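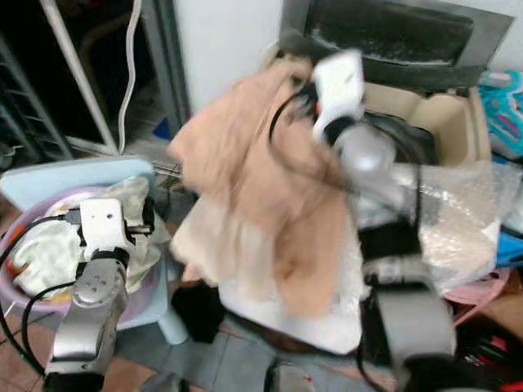 Session 2: Writing the Introduction to a Themed Anthology

Reading for this session: the introduction to Okarine, edited by Refilwe Cele. It runs 17 pages, so skim the publishing history in the middle and slow down for the last part, where she explains the story order.

An introduction to a horror anthology has a few jobs. It tells the reader what the theme is and how strictly the editor applied it. It says something about why the theme frightens people. It may mention individual stories, but it should not give away endings.
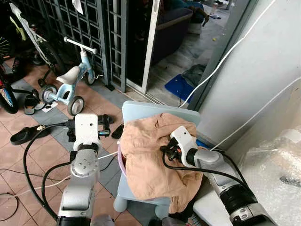
Most editors open with a personal memory. This works when the memory is small and particular. Cele starts with a ferry ride in July and a locked cabin door — one paragraph, then she moves on to the stories. Compare Hendrik Steyn's introduction to Favport, which stays in his childhood for half its length and names only one contributor.

Things to mark as you read:
- where the theme is first stated
- any story described in more than two sentences
- claims about what "everyone" is afraid of

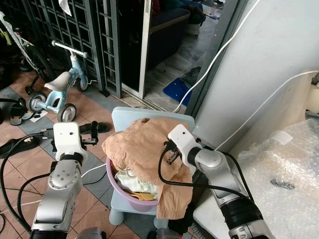
Peach-colored garment held in the right gripper

On that last point, be careful in your own drafts. A fear you assume is shared may not be. If you never minded dolls or cellars, say so. A doubtful editor can still introduce a good book.
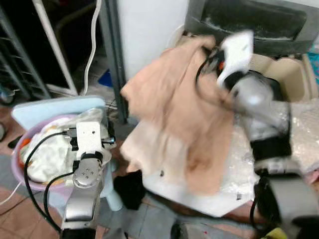
Lindiwe Mathebula disagrees, and wrote in the margin of last term's handout that an editor who isn't scared of the theme should hand the introduction to someone who is. We will take this up in class. Bring one introduction that supports her view or goes against it.

Drafts are due Friday, 48 lines maximum, double spaced.

Print this page | E-mail this page

Contact: V. Macedo, course office | © Thongdee Writing Program | Back to top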